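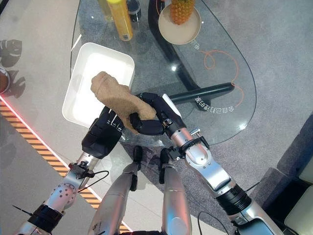
I gave up on cellulose kitchen sponges in April and went over to natural ones, mainly for the bath and for washing the car, and I've now had enough of them through the house to have opinions. The main thing I look for is the shape of the holes. A good surface is speckled all over with pores, like the long beige one held over the white tray, and a bad one has a few big craters and a lot of tight skin between them. I also like an irregular, elongated piece more than a round one. You can get your hand along it, and one end always ends up narrower than the other, so it gets behind faucets.

I should say that I buy these by mail, from a shop called Stumuvent, and that they sell by weight. That means you don't pick your piece. My first order was three medium ones and they were all different sizes, with one so small I use it for shoes. The second order was better. I wrote "long ones please" in the notes box and somebody read it.

What comes out of the bag is stiff and light and doesn't look like much. I soak each one in a bowl of lukewarm water for 40 minutes before I do anything else with it. The first time I skipped this and went straight to the tub, and it shed grit everywhere. After the soak there's usually a little sand at the bottom of the bowl, and sometimes a bit of shell. I squeeze it out, change the water, and do that until the water stays clear. Two changes is normal. The shoe one took five.

Squeeze, don't wring. I tore one nearly in half by twisting it like a dishcloth, and the two pieces are in the garage now, where they do fine on wheels.

Drying is where I've changed my mind. I used to hang them from the shower rod on a loop of string, because that was what the leaflet said. They dry all right that way but the string cuts into them, and after a month there was a groove. Now I lay them on a plastic tray with a raised rim, on a table near the window, and turn them over in the evening. The rim keeps the drips off the table. The underside does stay damp longer, so the turning matters. If I forget, it smells by morning - not terrible, but you notice.

For the smell I use baking soda, two tablespoons to a bowl of cold water, and leave it in overnight. I tried vinegar once and thought it made the sponge feel slimy. Hamish Pearce, who I used to work with and who has been using these on his boat for years, says he has never cleaned one in his life and just throws it out when it goes gray. That's one way, but at what I paid I'd like to get more than a summer out of each.

Cost, for anyone who wants it: I've spent about $40 in total, counting shipping, which was more than I expected on something that weighs nothing. I got a pack of cellulose ones from Brirnuvbridge at the same time and I still use those for dishes. I don't think a natural sponge is any good on a frying pan. It's too soft, grease gets down into the pores, and then you're doing the baking soda again.

On the car it's a different story. It holds a lot of water and lets go of it evenly, and I haven't seen any new scratches, though I rinse the doors with the hose first either way. I keep one sponge for paint only, and it has a knot of red yarn through one end so it doesn't get mixed up with the garage pieces.

I have two left in the bag that I haven't soaked yet. One is going to my sister, who asked for a round one and is getting a long one.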